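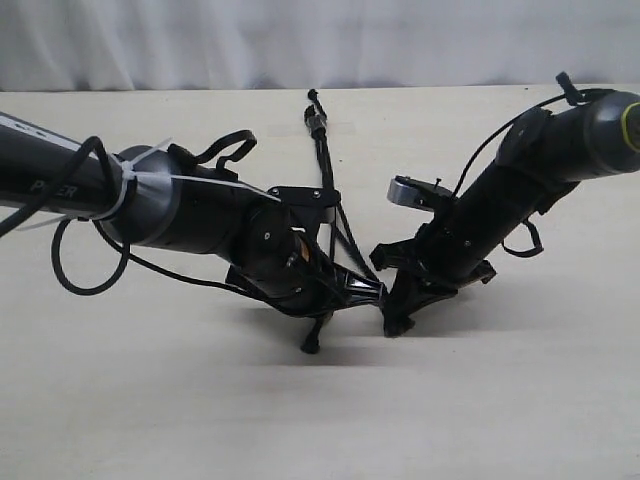 Figure 1. Cream tabletop with the white fabric backdrop behind it; soft shadow on the surface.

Plain Surface, Plain Background: Furnishing the Worktable in Room 502

Department of Interior and Technical Design, Dalmont College
Submitted by Dima Nassar
2018-09-08

1. Summary

This report covers the selection and arrangement of a tabletop finish, a fabric backdrop and general lighting for the worktable in Room 502 of the Brivard Building. The aim was a table on which dark objects could be seen clearly against their surroundings, with soft shadows and little glare. The project began in April. The final arrangement is a smooth pale cream surface with a white fabric backdrop hanging behind it, under diffused light. Cable routing over the table was studied as a secondary matter and is only partly resolved.

2. Background

Room 502 was previously furnished with a dark table standing directly in front of a painted wall. The wall carried a row of electrical outlets and a notice board, and anyone looking across the table saw these along with the work. Black parts and black cords were difficult to pick out against the old top. Small hardware was put down and lost sight of, and people working late in the day moved a desk lamp from place to place to find it.

The department asked for a low-cost proposal that would not alter the walls or the ceiling. The table had to remain usable for ordinary bench work. Any backdrop had to come down for washing without tools. The allowance for the project was $3000, including lights, and the unspent part was to be returned.

3. Choice of tabletop

Samples in white, pale gray and pale cream were placed side by side on the old table and looked at in the morning and in the late afternoon. White was the brightest of the three. It also gave the strongest reflections, and several users found it tiring after an hour of close work. Pale gray was restful, but gray metal parts blended into it and the shadows were harder to separate from the surface.

Pale cream was selected. Black, gray and silver parts all stand out against it, and it differs enough from a white background that the back of the table can be read as a line. The surface is smooth. A textured sample was rejected at an early stage after pencil marks settled into it and could not be wiped away.

No pattern, printed grid or edge marking was added. One user requested a ruled border for rough measurement. A removable paper rule was purchased from Koech and is kept in the drawer.

4. Choice of backdrop

Three means of covering the wall were compared: a rigid panel, roll paper and fabric. The rigid panel gave the flattest result. It was heavy, it required two people to lift, and it had no storage place in the room. Roll paper tore at the clips within the first week and showed every fingerprint.

Fabric was chosen for its weight and for ease of cleaning. The cloth is a white Clekeo length measuring 270 centimeters across. It hangs from a rail and falls behind the table. When hung with some fullness it drops in soft vertical folds. When pulled flat it tends to show wrinkles from storage, and these are more noticeable when light comes from one side.

The question of folds occupied more time than had been planned. The original proposal called for a perfectly flat background. Weights were sewn into the lower hem, and additional clips were fitted at the sides. Both measures helped, and both made the cloth slow to remove. After discussion it was agreed that gentle folds and light wrinkling were acceptable for the purposes of the room, and the side clips were taken off. The hem weights remain.

The cloth should be rolled for storage. It was folded into a box over one weekend and the creases persisted through the next week. The washing instructions supplied with it are taped inside the cabinet door.

5. Lighting and shadow

The existing ceiling fixture produced a hard-edged shadow under any object held above the table. Such a shadow can be mistaken for a dark part, which is a particular nuisance where the work itself is black. Two diffused lights were added and the ceiling fixture is now left off during close work.

Several positions were tried. With both lights low and in front, the backdrop became unevenly bright and the wrinkles were exaggerated. With both lights high and close together, glare returned to the tabletop. The adopted position places them high and well apart. Shadows under this arrangement are gray and soft, and they still show how near an object is to the surface. The department had asked at first for shadows to be removed altogether. The users disagreed, as a slight shadow helps the eye judge height, and the request was withdrawn.

Window light was not controlled. The existing blinds close unevenly, and their replacement fell outside the scope of the project.

6. Cables above the table

A pale surface shows disorder. On the old dark top, loose cords went unnoticed; on the cream top every loop is visible, together with its shadow. Once the table was in use, cables became the subject of most of the comments received.

The following practices were recommended in the instructions for the room:

Cords that must move should be left with a loose loop and tied only at fixed points.
Plastic cable ties should be trimmed after tightening. A long tail crosses the line of sight and can scratch a hand.
Black cords that cross the middle of the work should be brought in from the side where possible.
Cord ends that are frayed should be cut back and sealed, or the cord withdrawn.
Spare cords are to be returned to the Koech drawer unit and not laid along the back of the table.

Compliance has been uneven. Ties are easy to add and seldom trimmed, and the cutters are often in another room. A pair should be attached to the table leg on a cord.

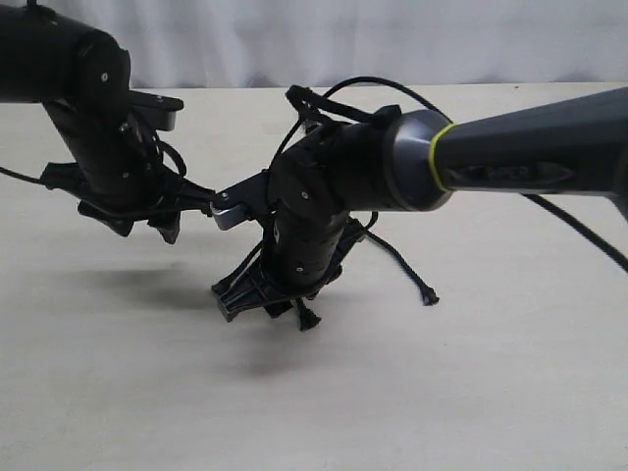
Paraschiva Dinu wrote, in comments on the draft, that the section on cables asked too much of people who come in for a short session, and that a white cord would solve more than any number of rules. She also questioned the cream top. In her view a pale gray would have hidden ordinary marks for longer, and the samples should have been compared after a month of use instead of on the day they arrived. She supported the decision to leave the folds in the backdrop and suggested that a second cloth be bought for use while the first is in the wash.

The point about aging is accepted. The samples were new when they were viewed, and the report has no evidence on how the gray would have worn. On white cords, it should be noted that they would be hard to see against the backdrop, although they would be less distracting. A cord that cannot be seen may be caught by a sleeve. The matter is left open for the next group to use the room.

7. Cost and upkeep

The work was completed within the allowance. The tabletop was the largest expense and the lights the second. The fabric cost less than expected, and part of the difference was spent on the rail. A second cloth could be bought from the remainder if the department agrees that this falls within the original purpose.

Routine care is limited to wiping the top with a damp cloth at the end of the day and rolling the backdrop when the room is closed for more than a week. Solvents should not be used on the table. One faint ring near the left rear corner was left by a cup during the first month and has not come out.

8. Recommendations

The blinds in Room 502 should be repaired or replaced before winter. A second Clekeo cloth of the same width should be ordered, from the same batch if it can be had, as whites vary. The positions of the two lights should be marked on the floor with tape. Cutters for cable ties should be kept at the table.

The old dark top has been stored in the basement of the Brivard Building and may be reclaimed by any class that has a use for it. The key is held at the front office.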